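Project: Wunier, software for pose tracking and data checking
Report to: Reynaldo Sarmiento, Trivance program office
Prepared by: Seon-mi Lim, software team, Sistasent
Period: up to the end of May

1. Summary

In this period we finished the first version of the tracking pipeline and put it into daily use. The time alignment module is complete. The automatic checker is working, but it still rejects too many good episodes. The planner interface has started later than we promised, and I explain the delay in section 4.

2. Work completed

Time alignment. The video and the motion sensor now share one clock. Before, each stream had its own start time and we corrected the difference by hand. Da-eun Pyo wrote a new recorder which stores both times for every sample. The remaining difference is below 40 milliseconds in all sessions we examined. For slow tasks it is enough. For quick hand movements we would like to reach a smaller value.

Tracking. We changed the map building step so that it keeps only the features seen from several positions. With the old version, 900 test episodes gave us many broken paths. With the new version, 87 percent of the same episodes pass from start to end without a jump in the path. Most of the failures which remain come from fast turns near plain walls.

Episode checker. Ha-neul Won connected the checker to the storage server. It runs each night and writes a short list of the episodes that should be looked at by a person. The list was too long in the first week, and we have relaxed two of its limits.

3. Tracking in a shared room 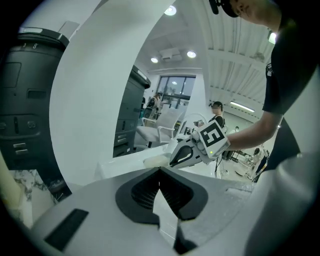

The marker detector was the weakest part of the pipeline at the beginning of the period, and So-yul Maeng has rewritten its corner search. The old code lost the corners when the marker was strongly tilted. The square marker on the gripper is often angled, as it is in the hand of the person in the black cap, so this case could not be treated as rare. Ceiling lights and windows in the same view also disturb the exposure, and the new code adjusts its threshold for each region. A second problem is people moving in the background. We now mask them before the map is built, which adds almost 40 seconds of processing to a long episode.

4. Delays and next steps

The planner interface depends on the Yang motion library, and its new release changed the format of the joint limits. We needed two weeks to adapt our code. The first test with the planner is now planned for next month.

We ask for your decision on one point: whether the masking step should be included in the delivery, or kept as an option. Please send your answer to me by Friday, if possible.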